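Flarkarance takes on Japanese knotweed at Larbridge with hot water, patience and a very long hose

LARBRIDGE, Thursday - Flarkarance, the weed control firm that has spent most of its short life up to the knees in other people's ditches, has been given the job of clearing Japanese knotweed from the old canal basin at Larbridge. Work starts in June, when the plant is at its most pleased with itself.

The contract covers 3,866 square metres of bank, towpath and former coal yard. Knotweed has been there for longer than most of the neighbours, and has so far seen off a strimmer, a digger, a bonfire and a strongly worded sign.

Flarkarance will treat the site with its Jovach system, which pushes near-boiling water down a steel lance and into the ground around the crown of the plant. The heat damages the rhizome, the plant sulks, and the crew comes back and does it again. There is no herbicide involved, which matters at Larbridge because the basin drains straight into the river.

"People ask us for the clever bit, and I have to tell them it is mostly a kettle," said Esther Kimaro, managing director of Flarkarance. "It is a good kettle. It cost a great deal more than a kettle. But I would sooner explain it that way than have somebody expect lasers."

The Jovach unit runs from a trailer and feeds a hose 70 metres long, so that the heavy equipment can stay on the road and off the towpath. Each crown is treated for several minutes and marked with a numbered peg. The pegs will stay in place between visits, and the firm would be grateful if they could also stay in place on Saturday nights.

A trial took place last year on two plots at the northern end of the basin. One was treated every 16 days through the growing season and the other was left alone for comparison. The treated plot came up this spring thin, late and yellowish. The untreated plot came up as knotweed generally does, and has begun to take an interest in the fence.

Flarkarance is not promising that the plant will be gone by Christmas. Knotweed can regrow from a piece of rhizome small enough to lose in a coat pocket, and the firm expects to be visiting Larbridge for several seasons. The contract allows for this. So does the crew, who have already settled which café they prefer.

Monitoring will be carried out separately by Wibisono, an ecological survey practice which has no stake in the result and has said so in writing, twice. Its surveyors will record regrowth, soil temperature and what happens to everything else living in the bank, from nettles to ground beetles.

"Heating soil is not a neutral act," said Nizar Nasrallah, lead ecologist at Wibisono. "Things live in it. We saw beetle numbers drop on the trial plot straight after treatment and climb again over the following weeks, and we want to know if that holds on a bigger site. If it doesn't, we shall be publishing that too, and Esther knows it."

Ms Kimaro confirmed that she knows it. 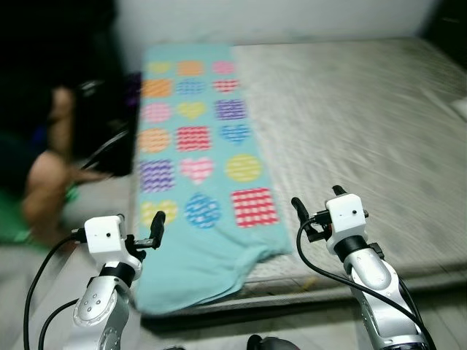
Cut stems will be dried on raised racks inside the coal yard and then burned under supervision. None of the material will leave the site, in keeping with the firm's view that knotweed has travelled quite enough. Boots, tyres and tools will be brushed down at the gate before anyone goes home.

The towpath will stay open, apart from short closures while the lance is in use nearby. Walkers may see a certain amount of steam. Dogs should be kept on leads near the hose, which gets hot and which a number of dogs on the trial site seemed to regard as a challenge.

Residents who think they have knotweed in their own gardens are asked not to dig it up, mow it, or put it in the green bin, and on no account to post a piece of it to the Flarkarance office. The firm has had several through the letterbox. A photograph will do, preferably with a leaf in focus. Most turn out to be bindweed or a young lilac, and the office is always happy to pass on good news.

About Flarkarance
Flarkarance controls invasive plants without herbicide on riverbanks, railway land and building sites. It makes and operates the Jovach hot water system.

About Wibisono
Wibisono provides independent ecological surveys and long-term site monitoring.

Media enquiries
Interviews and site visits can be arranged through the Flarkarance press office. Wellingtons are provided in most sizes, though the popular ones go early.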